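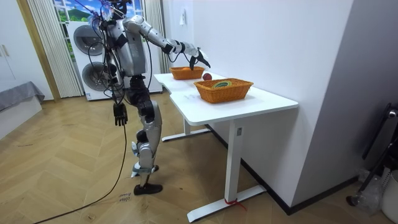 Herringbone wood floor in a room with a white desk.

Batgate Opens Repair Stock Program for Patterned Wood Floors

RURNUNTON, 29 April 2026 – Batgate, a supplier of wood flooring and floor care products, today opened its repair stock program to building owners and flooring contractors. The program supplies single replacement blocks for herringbone and other patterned wood floors, cut to the dimensions of the existing floor. Blocks can be ordered in any quantity from one piece up to 400 pieces per order.

Replacement blocks for patterned floors have until now been sold by Batgate in full packs only. Block length, width and thickness differ between makers and between production years, and a pack in a current size will often not fit an older floor. A block that is slightly too wide pushes the joint line out of true, and the error grows with each row. Installers have usually dealt with this by trimming new blocks on site, a method that removes the factory tongue on at least one side.

Under the program, the customer mails in one sound block lifted from the floor. The block is measured at the Rurnunton plant, and the wood species and cut are recorded. Replacement blocks are then machined with matching tongues and grooves. The left-hand and right-hand blocks used in herringbone work are bagged and labeled separately. Sample blocks are returned with the order.

"Most of the requests we get are for very small areas, such as a strip by a radiator or a patch under a leaking sink," said Janka Šťastný, product manager for wood flooring at Batgate. "A full pack was the wrong unit of sale for that kind of job. The cutting line has been reset so that a short run can go through between larger ones."

A trial of the program began in February with Panasiuk, a flooring contractor. Panasiuk placed 100 orders during the trial. Two of these had to be cut again. In both cases the sample block had been sanded in the past and was thinner than the floor under the adjoining cabinets. The order form now asks whether the floor has been sanded and where in the room the sample was taken.

"Take the sample from the area you are repairing, or right next to it," said Svitlana Levchenko, site manager at Panasiuk. "Clean the old glue off the back before you mail it. We also let the new blocks sit in the room before fitting, with the heat at its normal setting."

Blocks are supplied unfinished. Color matching is not part of the program, and new wood will differ in tone from a floor that has been exposed to daylight. Batgate recommends sanding and finishing a test block first. For oiled floors, the company supplies Buver, a clear maintenance oil, in 2-liter cans. Buver should not be applied over lacquer.

The program covers solid wood blocks only. Engineered blocks, floors with a printed surface and floors laid in hot bitumen are excluded. Batgate will hold the measurements of each sample on file under an order number, and repeat orders for the same floor will not require a second sample. The file held 1,000 block profiles at the time of opening, most of them taken from past production records.

"The older records were on paper and used several different ways of noting the tongue depth," said Tomoyo Sasaki, who manages technical records at the Rurnunton plant. "Each one was converted to the same format before it was entered."

Order forms and mailing instructions are available from Batgate dealers and from the Rurnunton sales office. Prices are quoted per block and depend on species and size.

About Batgate
Batgate makes and supplies solid wood flooring, trim and floor care products for homes, schools and offices. Its plant and sales office are in Rurnunton.

Press contact
Zoriana Demchenko
Press Office, Batgate, Rurnunton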